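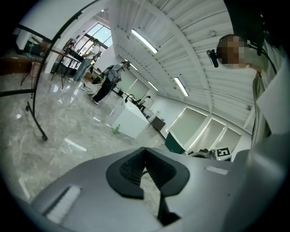

Room and Equipment Assistant (part-time)
Tradville Workrooms, Ustgate

Tradville Workrooms is looking for a part-time assistant to keep our main hall in order between bookings. The hall is 2000 square feet and is hired by the day or half day for workshops, recordings, classes and project work. Groups bring a lot of gear with them and most of it ends up on the floor or on a stand. Your job is to get the room ready before they arrive, help them find what they need, and put the room back the way it was after they leave.

You will report to the building manager. Bookings come from the Ustgate area and from Cernesdale, and the room is in use most of the year.

What you will do

Set out tables, stands and tripods according to the booking sheet. Each sheet has a floor plan, and you will be expected to follow it.

Run power and data cables along the floor, tape down any that cross a walkway, and coil and tie them at the end of the session. Cables go back on the hook with the matching tag.

Check power tools out and in. Tools are signed for by the group using them. A tool left on the floor when a session ends is unplugged, wiped down and returned to the tool room the same day.

Pick up bottles, packaging and tape. Plastic bottles go in the recycling bin by the side door. Bags and clothing that get left behind are labeled with the date and kept in the office for 2 months.
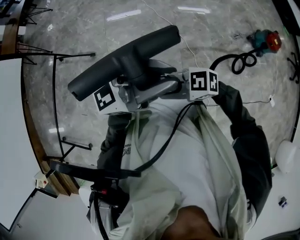

Sweep and dust-mop the floor after every booking. Metal feet and dropped tools will scratch polished stone, so stands are lifted when they are moved and never dragged. Use only the cleaner we supply.

Clean the glass and wipe the wood trim with a dry cloth. Fingerprints at hand height are the usual complaint.

Check the ceiling lights at the start of each shift and report any that flicker or are out. You will not be asked to change tubes yourself.

Keep the cabinet stocked with tape, cable ties, batteries and spare plugs, and tell the office when something is running low. Supplies are ordered from Ugwu in February and again in late summer, with small orders in between.

What we are looking for

You should be able to lift and carry folding tables and equipment cases, and be on your feet for most of a shift. You should be comfortable working around people who are busy – sessions often run past their booked time, and you may need to start clearing one end of the room while a group is still packing up at the other.

Experience in event setup, stage work, warehouse work or cleaning is useful but not required. We will train you on the floor care and on the tool sign-out system.

Hours and pay

Shifts start at 7 a.m. or 4 p.m. and last four hours. Most weeks have five shifts. Pay is by the hour and is discussed at interview. There is a $200 yearly allowance for work shoes and gloves, and parking is free behind the building.

How to apply

Send a short letter and a list of past jobs to the Tradville Workrooms office, or bring them to the front desk in person between 9 a.m. and noon. Please say which shifts you can work and when you could start. Interviews take half an hour and include a walk through the hall and the tool room.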